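Preparing a Desktop Tower for Processor Installation
Coutinho Technical Center, Workshop Guide 4

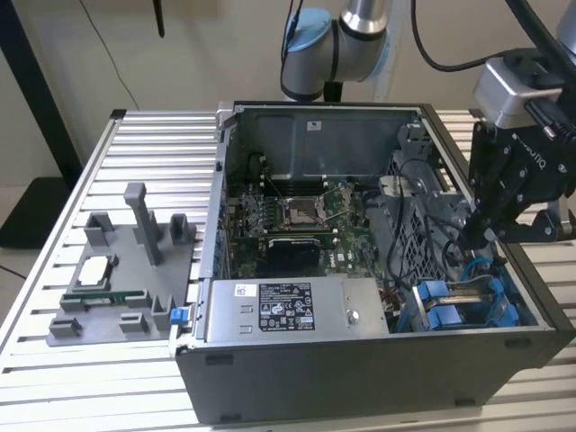 Open tower on the work table, with the socket lever raised.

Before starting, shut down the computer and disconnect the power cord. Lay the tower on its side and remove the side panel.

1. Attach a grounding strap to bare metal.
2. Move loose cables away from the socket.
3. Release the lever and raise the retention frame. Do not touch the pins.
4. Align the processor with the socket markings and lower it straight down without pressure.
5. Close the frame and secure the lever.

Report bent pins to the Droltmont service desk before proceeding.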